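Homodham gripper kit trial: progress report, March 2023

Hi all, and thanks again for covering the kit. We're past the halfway point on the Homodham trial, so I thought I'd write up how it's going before the April invoice lands on your desk.

Quick recap for anyone new to the thread. The kit is a two-finger gripper with a small wrist camera and the Deltel control software. We want to know if it's good enough with soft, floppy stuff to be worth buying for the Banora packing bench. I've logged 173 picks so far, most of them on bags and clothing, and I'm having a lot more fun than I expected!

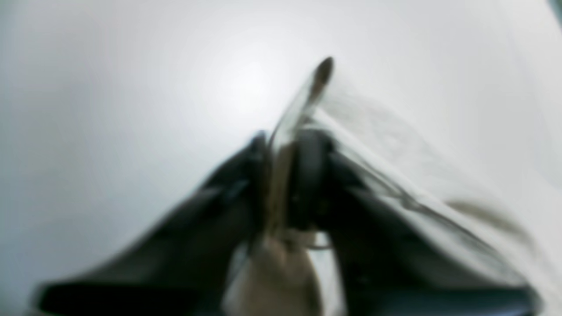 Setup was easy. The fingers bolt on in minutes and the software found the camera on the first try. Calibration is slower — I had to redo it 3 times before the grip point landed where I'd clicked. The manual is thin on that part, and I've sent Kyei (our reseller) a list of the pages that need work. They were quick to answer and sent back a better calibration sheet.

My one real gripe is with force control. The presets jump from gentle to firm with nothing useful in the middle, so I've been typing in my own values and saving them by item type. It works, but a new operator would hate it.

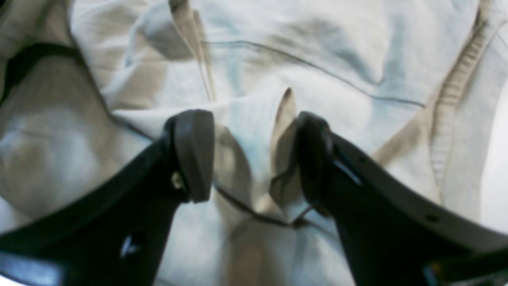 Do we need to buy anything else to finish the trial? Just a spare set of fingertip pads, and Kyei has those in stock.

What's left is the long run: 80 picks in a row with my hands off the keyboard, first on bags, then on clothes. I also want to try the software update Deltel has promised, if it shows up in time (it's supposed to add more force steps). I'll send the full pick log along with the costs in April.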